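# Club notes, October 29, 2021

Second month of the humanoid project and we finally have a routine that doesn't fall apart after ten minutes.

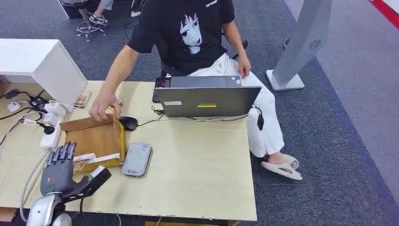
The plan for the fall was simple on paper. Get the hand to open and close on command, get the arm to reach a point on the desk, then put the two together. Sugeng Chin wrote most of the hand code over the summer and it worked well on his bench. It worked less well once the hand was on the forearm, mostly due to cable routing. Every time the wrist rolled past a certain angle the thumb dropped out and we had to restart the controller.

We fixed that this week. Eulalia Garrido rerouted the cable with a bigger loop and more slack at the elbow, and I moved the thumb to its own channel. After that we ran the open and close cycle 1000 times with the wrist moving. It stopped once, at 438, when the laptop went to sleep. I have changed the sleep setting on the club laptop, so please don't change it back.

Reaching is still rough. The arm gets to the right area and then hunts for a second or two before it settles. Graciela Figueroa thinks our gains are too high on the shoulder and she is probably right. I lowered them a little and the hunting got shorter, but now the arm sags when it is fully extended. More on that next time.

We also started recording trials properly. Until now everybody saved files under whatever name they liked, and I spent most of an evening sorting out which ones were good. New rules:

- One folder per session, named by date.
- Write down who was at the desk and what the task was.
- If a trial goes bad, keep it and mark it bad.
- Stop the arm before you reach across it – even if you think it is idle.

The last one is from Mr. Vergara, and he means it.

For tasks we are staying with desk things for now: boxes, small parts, anything light. Cardboard is harder than I expected. The flaps move when the fingers touch them, and the hand has no idea how hard it is pressing. Sugeng wants to try fingertip sensors. We have money for 6 and would need to solder them ourselves.

The regional showcase in Gustine is in March. I would like to have a full pick and place by then, with the arm starting from rest and nobody helping it along. If the shoulder isn't sorted out by winter break we will show the hand by itself.

Still to do: new wrist screws, spare USB cable, label the power adapters.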